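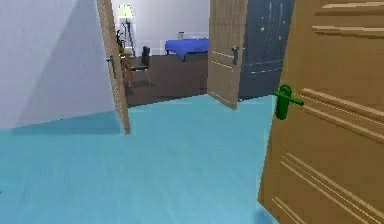

Render: Jindstead build log, free to reuse with a link back

Jindstead gallery, page 6: the door house
Posted Sep 18, 2023

Hi again! If you're new, Jindstead is the wheeled robot I've been building in my garage since May, and its whole job in life is going to be getting from one room to the next without me holding the door for it. This page is the simulator side of the build, so no sawdust and no burned fingers for once.

The test house, looking through to the bedroom
Turquoise floor on the near side, dark brown floor in the bedroom, and a good straight line where the two meet. The big tan door on the right has the bright green lever, and the ones in the middle have their own ideas about color (I'm very fond of the slate-blue one with the orange speckles).

About the colors
I had the floors, walls and doors all in sensible beige for weeks and the robot was doing great, and then I changed one wall and it fell apart. So now a script called Parnesent picks the textures for me and I take what I get! There are 186 textures in the folder and some of them are truly ugly. The good news is that it can't cheat by memorizing one nice brown door anymore.

About the handles
Lever handles only for now. Round knobs are on the list, but my gripper is two fingers and a prayer and I'd like to get levers working first. Handles get shuffled the same way the doors do, so a grey one, a dark one and a green one can all turn up in the same house. If you're building something similar, do the backplates too. I left mine off at first and the detector got very attached to bare wood.

About the furniture
The bed with the royal-blue cover, the black-backed chair and the lamp came out of a free furniture pack. I added the plant. Everything is pretty low on detail and I'm fine with that, my graphics card is old and the fan already sounds like a leaf blower.

Numbers, for those who asked
The last overnight run was 514 tries at a closed door, with 45 of them ending in the robot all the way through. Not great! Most of the rest got the lever down and then pulled in the wrong direction, or backed up too soon and let go. I've changed the reward so it gets something for keeping its grip while it rolls backward, and I'm running that one this week.

Meanwhile, in the garage
The real test door is a hollow-core thing from the salvage yard, hung in a frame of two-by-fours that I bolted to the workbench. It squeaks and it sticks at the bottom corner, and the simulator knows about neither of those. The new wrist motor mount is on the printer now. The first one cracked right along the layer lines, so this one is printing on its side with thicker walls.

Next page will be the wrist, if the print comes out. Comments are open below, and if you know a good way to fake a sticky hinge in software please tell me, I've tried plain friction and it feels wrong.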